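# About the workshop

Sondmont is a shared workshop for people who build robots and other automatic machinery in their spare time. We have 74 members at present. Most of them build at home as well and come to us for the bench space, the tools and the company.

It began with Hendrik Steyn's garage. Hendrik was building a two-armed robot on a folding table next to the freezer, and Gifty Acheampong lived three doors down and had a lathe. When the freezer had to be moved for the second time they started looking for a room to rent. The unit we're in now used to be a carpet showroom, so the floor is good and the sockets are all in the wrong places. We've been here ever since.

## What we build

There is no set programme. Members bring their own projects and work at their own pace. Past builds include a seed sorter, a curtain opener for a house with very tall windows, a camera slider, and a chess-playing arm that knocked over its own king for most of one winter before Danica Babić rewrote the wrist code.

The longest-running project is a shared one. We call it Trisora, and it is a two-armed machine for handling cloth at home: picking things up, holding them by two corners, folding them and putting them down somewhere sensible. Danica looks after the software. Lesego Moodley does the grippers, which are now on their fourth shape. The early fingers had ribbed pads and pulled threads out of anything knitted. The present ones are smooth and narrower at the tip, and they're a lot kinder to wool.

Trisora practises on whatever members bring in. Tea towels are easy. Pillowcases are harder, as both layers want to slide. Thick fleece is the awkward one, with a pile that squashes under the fingers and makes it difficult for the software to judge how much it has hold of. 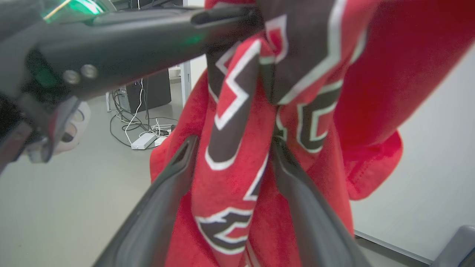
How much does it cost to build a robot arm at home?

A small desktop arm with hobby servos can be done for roughly £139 if you already own a soldering iron and can get the parts printed. A pair of arms able to lift a blanket costs a good deal more, and most of the money goes on the motors. We suggest starting with a single joint, getting it to move smoothly, and buying the rest afterwards.

## The space

The main room has six benches, a cutting table and an area of clear floor for anything that moves. The back room holds the lathe, a pillar drill and two 3D printers. There is a parts library along the corridor – 458 drawers, labelled by Oratile Mokgethi, who would like the M3 washers returned to the M3 washer drawer.

We keep a few house rules:

- Every powered arm needs a stop button within reach of the person running it.
- Long hair and lanyards are tied back or taken off.
- Lithium batteries are charged on the metal shelf and never left overnight.
- If you break a tool, write it on the board. You won't be charged for it the first time.

## Who runs it

Hendrik and Gifty hold the lease and pay the bills. Oratile does inductions and the parts orders, and Lesego teaches the beginners' course, which covers wiring, basic motor control and how to read a datasheet. The next course starts in August and takes eight people. You don't need to have made anything before.

## Joining

Membership is £31 a month, or half that for students and anyone out of work. That covers bench time, use of the machines after induction, and a storage crate. Printer filament and stock metal are sold at what we paid for them.

We're open to visitors every evening from 6.30 pm. Come in by the side door and ask for Oratile – the front one is blocked by the cutting table and has been since we moved in.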